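The Brirum Gauge

The gauge at Brirum stood on the left bank, 300 metres below the weir, and recorded the level of the river every fifteen minutes. Jarmila had the record open on the desk in the Guvus office. It ran without a break until March, when the trace went flat for two hours and then resumed eleven millimetres higher than it had left off.

A step of that size has a short list of causes. The float can stick. The datum plate can shift if frost gets under the bolts. The clerk can apply a correction and forget to note it. She checked the bolts first, by telephone, with the man at Krajčí who held the key to the hut. He rang back before noon. The bolts were tight and the paint on them was unbroken.

She turned to the levelling book. The benchmark was a brass stud in the abutment of the old bridge, number 823, and every survey of the gauge had been carried from it. The last closing error was 2 millimetres, within tolerance. The page was signed with her own initials, J.K., and she had no memory of the day.
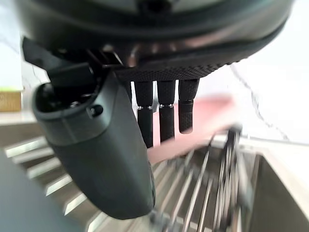 Krajčí thought the river had simply risen, and said so twice down the telephone. There had been snow on the tops above Jirkness, he said, and a warm night, and water did not need anyone's permission to come up.

Jarmila replied that it would need to come up gradually. A river of that width could not gain eleven millimetres between one reading and the next and then hold it to the millimetre for a month. She asked him to read the staff board by eye at four o'clock and again at five, and to write both figures down before looking at the recorder.

He read them. The board and the recorder agreed. She plotted the pair on the rating curve, where they sat exactly on the line, and this was worse than if they had not. Either the gauge was right and the earlier record was wrong, or the board had moved with it.

The earlier record was 3337 pages. It had been used for the height of the flood wall, the sill of the mill and the rent on the lower meadows. She took the first volume down and began at the first page, comparing each check reading with the trace beside it.

By eight the cleaner had been and gone. The readings agreed, page after page. On the inside cover of the fourth volume somebody had written in pencil: stud reset after repairs to bridge, see letter. There was no date – and the letter was not in the folder.

She put a ruler across the page to keep her place, wrote "letter, bridge repairs" at the top of a clean sheet, and rang the man with the key to ask who had the bridge papers.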